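Does where you keep the supply cart change whether nurses follow the checklist?

Posted in Hospital Quality and Safety, 2020-01-03

I'm on a small group that has been told to get our turning and mouth care numbers up on a step-down unit. Management's idea is to buy four more supply carts and park them closer to the rooms. A rep from Stesska has been through twice with slides saying that units with a cart within a few steps of the bed "see compliance gains." No numbers on the slides, just arrows going up.

I don't buy it yet. Our charting shows mouth care missed mostly on nights, and the carts are in the same place at night as they are during the day. If walking distance were the problem I'd expect it to be a problem all the time. I also suspect that some of what we call "missed" was done and never charted, in which case a cart does nothing at all.

Has anyone here moved supplies closer and measured it in a way you would defend to a skeptic? I mean before and after, same unit, someone watching, with the chart used as a second source. I can get roughly 400 patient days of old data but the observation part would have to be done by us, on top of regular work.

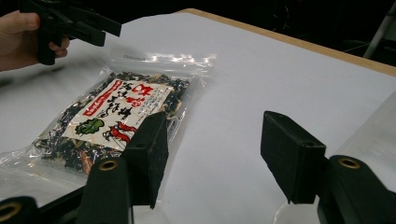
Raghda Dabbas

We did this at Abu Hammour, on a medical floor, starting in August. I'll give you what we got and you can decide what it's worth.

Before the change we had 700 observed care opportunities. An opportunity was any time a patient was due for one of the items on the list and an observer was on the unit. We moved the mouth care kits into a drawer inside each room and left everything else alone. Afterward the kits were used more. How much more depends on which observer you ask, and that is my main warning to you. Our two observers disagreed on what counted as done. One gave credit for a partial round, the other didn't, and by the time we noticed, the "before" data had mostly come from one of them and the "after" data from the other. I would not put our result on a slide.
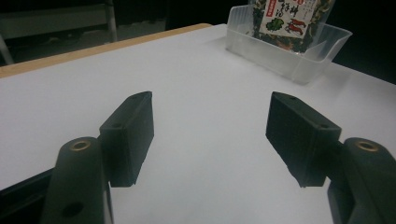 The other thing to settle before you start is what you'll do about restocking. Our drawers were full for the first stretch and then they weren't. Once a drawer has been empty a couple of times, people stop opening it and go back to the old closet out of habit. So if you only measure the first few weeks you are measuring full drawers, and any vendor would love you to stop right there. Check the drawers when you check the care, on the same sheet.

On nights, I agree with you. Ours barely moved on nights. We had fewer aides and more admissions after dinner, and I think that explains it better than distance does, but I can't prove it from what we collected.

Pull a sample of your "missed" entries first and ask the staff who were on. It's cheap and it may tell you the charting is the real issue.

Tasau

Closer is better, it's common sense. We got carts and everybody liked them. Just get the carts.

Gakmont

"Everybody liked them" isn't the same as the care getting done, so I'd set that one aside.

Two things to add to the longer reply. First, watch out for big numbers from chart audits. A unit I worked on had 4,000 charted entries in a report and it looked very solid, but it was the same small set of patients charted over and over, and a handful of long stays drove the whole thing. Count patients as well as entries.

Second, if you have to take the carts anyway, ask to get them in stages. Two rooms' worth of hallway first, then the rest later, and compare the two ends while they differ. It's still weak - patients aren't assigned to hallways at random, and on our floor the sicker ones were kept near the desk - but it beats a plain before and after, where you're also picking up new hires, flu season and whatever else changed. And don't let the rep choose which end goes first.

I'd also write down now, before anything is delivered, what size of change would convince you. Otherwise any wiggle upward is going to be called a success, and you'll have a hard time arguing with it in the meeting.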